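Keeping Cables and Cords in Order at Home and in the Workshop
Skip to content
Home Kitchen Laundry Workshop Garden Contact
Posted Mar 20, 2025

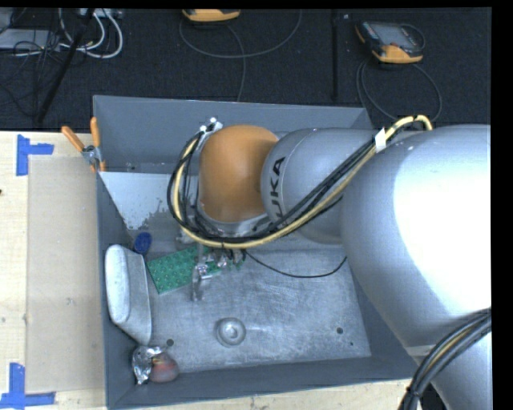

Yellow and black cables running together, with a white tag near one end.

I live in a small unit with a garage, and for many years my cords lived in one plastic tub. Each time I needed the extension lead, I pulled out everything with it. In February I finally emptied the tub on the garage floor and sorted it. These are the tips which I kept from that work, and some which readers of this page have sent to me before.

Sort first, buy later

Please do not go to the hardware store for hooks and ties before you have sorted. I bought 26 reusable ties and used much less than this, as a good part of my cords went to e-waste. Make one pile for the kitchen, one for the garage, one for the desk, and one for cords you do not recognise. The last pile goes in a paper bag with the month written on it. If it is still closed in 6 months, take it to the recycling centre.

Look for damage while you sort. Any mains cord with a crack, a bent pin or a brown mark near the plug should be put aside and not used. Do not wrap it with tape and hope. A licensed electrician can tell you if it is worth repairing.

How to coil a long lead

Many people wind the lead around the hand and the elbow. It is quick, but it puts a twist in the lead at every turn, and after one summer it will not lie flat on the lawn. Hold the plug in the left hand and make big loops with the right hand, one loop over, the next loop under. It feels strange in the beginning. My old lead from Thygesen was very stubborn and I had to lay it in the sun for an afternoon before it became soft enough to do this.

Close the coil in two places, and not too tight. Hook-and-loop ties are kinder than wire ties, which can cut into the cover. Always unroll the whole lead before you run a heater or other hungry appliance from it. A coiled lead can become hot.

Labels

Write on the label what the cord belongs to, for example "rice cooker" or "small drill". "Black cord" does not help you next year. I fold a piece of cloth tape over the cord like a little flag and write on both sides. Keep the flag a hand's width from the plug, so it does not get in the way at the power point. Pencil disappears, ballpoint smears, laundry marker stays.

In the kitchen

The mixer, the kettle and the toaster all have more cord than my bench needs. Fold the extra length in a flat zigzag and put one tie in the middle. Keep it away from the sink and from the hotplates. Do not stick a cord to the back of the toaster, even when it looks tidy, the metal becomes too hot.

For appliances in the cupboard, cardboard tubes from paper towel are good. Push the folded cord in the tube and write the name on it. After cooking with oil my tubes become greasy, then I change them.

In the garage

A wide wooden peg is better than a nail, the lead hangs in a rounder shape. I have 7 pegs on one board and the heaviest coil is on the lowest. The board is a leftover from a Tarner shelf, screwed in the studs with 4 long screws. Plaster alone will not carry it.

Cleaning

Unplug first, always. Wipe the cord with a cloth wrung out in warm water and a drop of dish soap, then with a dry cloth. For sticky old tape I use a little eucalyptus oil on cotton wool, only on the cover and never near the plug. Let everything dry overnight before you use it.

Comments are open until the end of the month. Next time: how to get the smell out of a Brenura lunch box.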